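Bin-picking cell budgeting

Bin-picking cell budgeting is the practice of estimating what a robot station for lifting mixed goods out of a container will cost to buy, fit out and keep running. It is treated as a branch of equipment planning, though many of the figures in circulation come from sellers and deserve caution.

Scope

A budget normally lists the arm, its controller, the gripper, sensing, guarding and installation. The arm is the item buyers argue over longest and is often the easiest to price. Brackets, cables, spare fingertips, clamps and work surfaces tend to be left under "sundries", a heading that rarely survives the first month. The planner Gülizar Türkmen, in her notes for the Flavstead workshop, allowed 14 per cent for such items and later called the sum "wishful". Her revised plan set aside 20 per cent.

Trial stage

Planners commonly pay for a trial before ordering a full cell. A trial rig may use an ordinary metal bin and a handful of household objects, chosen to differ in shape, stiffness and surface. Results from these rigs are quoted freely in sales papers, often without saying which objects were used or how they were laid out.
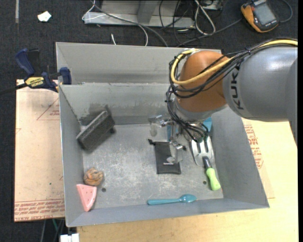

A KUKA arm reaching into a metal bin holding a garden hand fork, a black drawstring pouch, a plastic spoon and other items.

Success rates from a trial carry over poorly to a warehouse. A supplier's claim of 55 picks in a set period says little unless failed attempts and staff time are counted as well. The Alberg method, used in some tenders, asks for both. The older Fokis sheet asks for neither — it is still the more popular of the two.

Running costs

Worn fingertips, damaged wiring and reprogramming for new goods make up most of the yearly spend. Tran's rule, which spreads the purchase price over four years, has been criticised for assuming that the goods never change in that time. No agreed replacement exists.

See also: Gripper selection; Leasing of machinery; Payback period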